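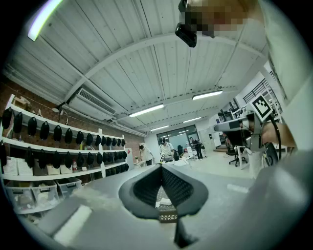 Wednesday, 7:40 a.m. Continued the archive check on the Traltell detention story. The site was unreachable again from two of our three test connections between midnight and 5 a.m., same pattern as before: DNS resolves, TLS handshake times out. Ran the capture script from the bench, the light gray tabletop with the white foam block on it. Mirror on Ekorent stayed up throughout.

Crawl took 4,000 pages, 30 of which returned a block notice in place of the article. All 30 concern the August arrests. Hashes are in the shared folder under Homa's initials. Almost 700 older pages have lost their bylines compared with the spring copy. Don't know yet if the editors pulled them for safety or somebody else got in. Ritva Harju to ask the desk by phone, not by mail.

Police statement on the reporter's release: two versions saved, 2 hours apart. The second drops the line about a lawyer being present. Keep both, with headers.

To do:
Rerun from the Lương exit with the longer timeout.
Abdul-Rahman to compare block notices against last year's set.
Kha wants raw packet captures, not summaries. Disk is short, clear the old ones first.
Byline diff, second half still unread.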